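Stistdale Water District
Backflow Prevention and Cross-Connection Control: Frequently Asked Questions
Last revised February 15, 2018

What is a cross-connection?
A cross-connection is any actual or potential link between the drinking water supply and a source of something that should not be in it. Typical cases are a hose left submerged in a pool, an irrigation line with a fertilizer injector, and a boiler fed directly from the building supply.

What is backflow?
Backflow is water moving opposite to its intended direction. It has two causes. Backsiphonage occurs when pressure in the main drops, for example during a main break or heavy hydrant use. Backpressure occurs when pressure on the customer side exceeds pressure in the main, usually from a pump, a boiler or an elevated tank.

Which properties need a backflow assembly?
An assembly is required on every commercial and industrial service, every dedicated fire line, every irrigation service, and any residential service with one or more of the following: an in-ground sprinkler system, a private well on the same parcel, a booster pump, or a solar heating loop containing antifreeze. Houses built before 1972 are not exempt. The rule follows the hazard and the age of the plumbing has no bearing on it.

I have a private well but it is not connected to the house. Do I still need one?
Yes. An auxiliary supply on the parcel is treated as a potential cross-connection whether or not piping is in place. If the well has been sealed by a licensed driller, send us the sealing record and the requirement will be lifted.

Which type of assembly do I need?
It depends on the degree of hazard. Low-hazard services may use a double check valve assembly. High-hazard services, including any with chemical injection, must use a reduced pressure principle assembly. Sprinkler systems without injection and without downstream valves may use a pressure vacuum breaker, provided it is installed at least 12 inches above the highest outlet. Hose bibb vacuum breakers are recommended on all outdoor faucets but do not replace an assembly.

Where should it be installed?
Immediately downstream of the meter, before any branch. Reduced pressure assemblies must be above grade and must not be placed in a pit or vault, as the relief valve can discharge and flood it. Leave enough clearance for a tester to reach all test cocks and both shutoff valves. Assemblies exposed to freezing need an insulated enclosure with a drain opening.

How often is testing required?
At installation, after any repair or relocation, and once a year after that. Notices are mailed in January for all accounts except irrigation-only accounts, which are noticed when the service is turned on for the season.

Who may perform the test?
Only a tester holding a current state certification and listed with the District. Our list is available at the Okafor Street office. The District does not perform tests and does not set testers' prices. The test kit must have been calibrated within the past year, and the calibration date must appear on the report.

How are results submitted?
The tester submits Form 2407 within 15 days of the test. Paper forms are accepted. Forms missing the assembly serial number or the differential readings will be returned. Please keep a copy for 3 years.

My assembly failed. What happens now?
It must be repaired or replaced and then retested. Many failures are caused by debris on a check valve seat and are corrected by cleaning. If a reduced pressure assembly is discharging continuously, call us the same day.

Will my water be shut off during the test?
Yes, for a short time. Fire line customers must notify their alarm company before the test starts.

Why did my water heater relief valve start dripping after installation?
A backflow assembly creates a closed system. Heated water expands and can no longer push back into the main. A properly sized thermal expansion tank corrects this and may be required by the plumbing code.

Does the rule apply in Narari and Lalico?
Narari is served by the District and the rule applies in full. Lalico purchases water from us wholesale and runs its own program. Customers there should contact the Lalico town office.

What if I do not test?
A second notice is mailed, followed by a final notice. Service may be disconnected after the date shown on the final notice, and a reconnection fee will apply.
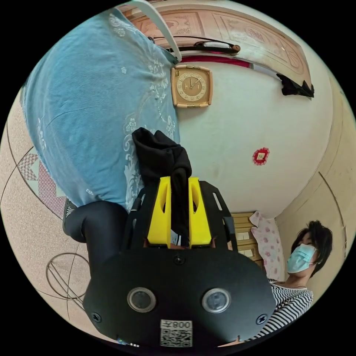
Can I get an extension?
One extension per year may be granted if parts are on order. Send a written request with the supplier's order confirmation before the due date.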